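Descaling a close-coupled cistern

Hard water leaves scale in a cistern long before it shows in the pan. The usual signs are a slow refill, a flush button that sticks, and a thin trickle down the back of the bowl. The method that follows was written up by Aleksandra Jabłońska for homes in Grinow, where the supply is very hard. It suits any plastic-lined or ceramic cistern with a push-button valve.

Clear the top of the cistern first. Bottles and soap get knocked into the pan when the lid is lifted, and a bar of soap left in one place will mark the glaze underneath. Close the seat lid and put an old towel over it before lifting anything.
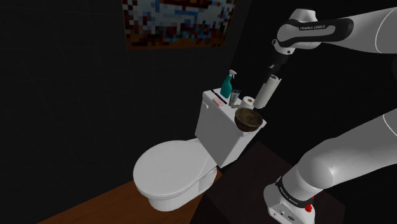

Closed lid, with soap and a spray bottle on top of the cistern.

Materials

Citric acid powder, 80 g
Warm water, 1000 ml
Plastic measuring jug
Old toothbrush
Nylon washing-up brush
Rubber gloves and eye protection
Absorbent cloths or paper

Keep citric acid and bleach apart. If a bleach block has been used in the cistern, take it out and flush five times before starting. Vinegar can be used in place of citric acid but is weaker for the volume, and the smell stays in a small room until the next day.

Draining

Turn the isolation valve a quarter turn with a flat screwdriver so that the slot sits across the pipe. Flush, and hold the button down until the flow stops. A little water always stays at the bottom. Leave it there unless the flush valve is to be removed, in which case sponge it out.

Most push buttons unscrew anticlockwise. On Whitelaw valves there is a small screw under the larger half of the button, and the lid will not lift until this is slackened. Do not lever the lid. Note the height of the float before touching it; on the cistern used for these notes it sat 165 mm above the base.

Treating the scale

Dissolve the powder fully in the jug. Brush the solution on to the walls above the waterline mark, then pour the rest over the flush valve and leave it for an hour. Heavy scale will need a second coat. Scrub with the nylon brush only. Wire wool scratches the glaze and new scale takes hold in the scratches.

Curved outer surfaces are better wiped than scrubbed. Work from the top down with a well wrung cloth and change to a clean face of the cloth at each pass. Streaks on pale finishes show up best with a torch held low and to one side.
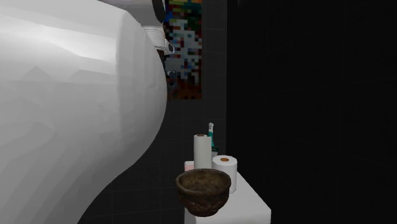 Arm and wrist joint, close up.

Rubber seals should not be left in the solution for longer than 5 minutes. Rinse them under the tap, press them flat and look for splits. A Listero seal that has gone shiny and hard is finished and should be replaced. Skevumard seals are thicker and can be turned over once.

Drying and refitting

Threads and seal seats should be dry before anything goes back. Paper is better than cloth at this stage, as a cloth sheds lint into the valve.

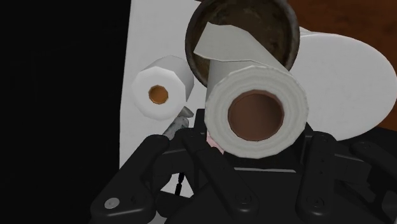 Fold each sheet twice and press it into the joint instead of rubbing. Once the paper comes away dry, refit the seal, then the valve, then the lid. Hand tight is enough on all plastic nuts.

Open the isolation valve slowly and let the cistern fill. Flush twice to clear the last of the acid. Wrap a dry sheet round the supply nut and check it again in the evening. A damp patch usually means the fibre washer has been pinched, so close the valve, undo the nut and fit a new washer.

Repeat in September and again in spring.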